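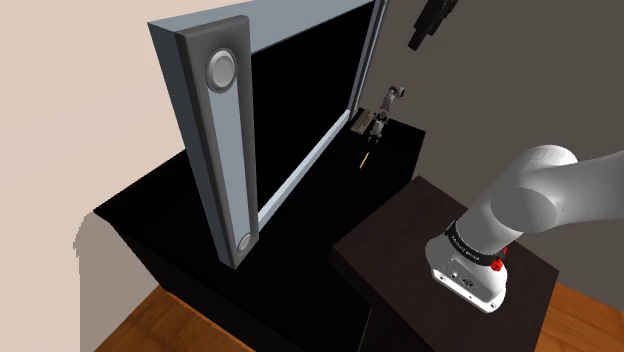
Honlow, 27 Dec 2025

## 5. Setting up a community screening

This section covers screenings of films from the Slaoui documentary catalog in classrooms, union halls and libraries. Festival bookings are handled under a separate agreement.

1. Request a screening license from Kitavard. Give the film title, the venue and the expected audience size.
2. Wait for the license number. Do not announce the event before it arrives.
3. Download the screening file and the subtitle file to the same folder. The two file names must match.
4. Open the film in the Ukasix player and select the subtitle language under **Tracks**.
5. Play the first eight minutes at full volume. Check dialogue from the back row.

> **Note:** Subtitles for the protest footage include chants and banner text. They run to three lines in places - set the text size to Medium or smaller.
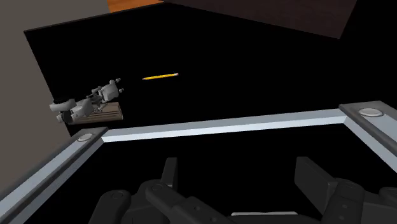 6. Return the player to the start and turn off sleep mode on the playback computer.
7. Read the content notice aloud before the film begins. It covers police violence and strobe light.

> **Caution:** Do not record or stream the screening. The license covers one showing in one room, and several people interviewed in the films agreed to appear on that condition.

### 5.1 Discussion after the film

Allow a break of five minutes before the discussion. The guide for each film contains six questions, grouped by chapter. Moderators may use them in any order.

If a filmmaker is joining by video call, test the connection before doors open. Requests for speakers go to Essam Tazi at Kitavard. No speakers are available in August.

### 5.2 Reporting

Send the attendance figure and the license number to Kitavard after the event, then delete the screening file. Repeat showings need a new license.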